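Dorkeck paddock stand, long-ish term review
Sep 15, 2022

Bought this in March after my old stand bent. Rear only, bobbin type, comes flat packed with 6 bolts and a sheet of instructions that's mostly arrows. Got it from Clasmont, who had it two days later. No complaints there.

Assembly took 21 minutes, and that includes looking for the 13mm spanner. Bolts went in fine except one where the paint had clogged the thread. Ran a tap through it. Annoying at this price but hardly a disaster.

Lifts my 650 single without drama. Handle is long enough that you don't need to lean your whole weight on it, and the wheels roll straight, wich the old one never did. Feels planted once it's up. I've had the rear wheel out twice and done the chain more times than that.

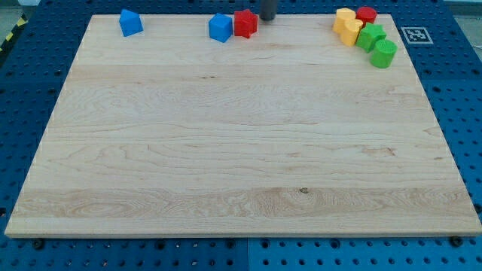 Gripes then. The rubber on the hooks is soft and one side has already started to split. Width adjustment is 2 pins and they rattle. Bit of tape sorted mine. Powder coat chips if you so much as look at it, so keep some touch up paint handy if you care about that sort of thing. I don't much.

Tried a mate's Ogola stand the same week. Nicer finish, heavier, worse handle. The Flindinia one is cheaper but only goes narrow, no good for my swingarm.

Would I buy it agian? Yes, but order spare rubbers at the same time. Front stand review when I get round to it.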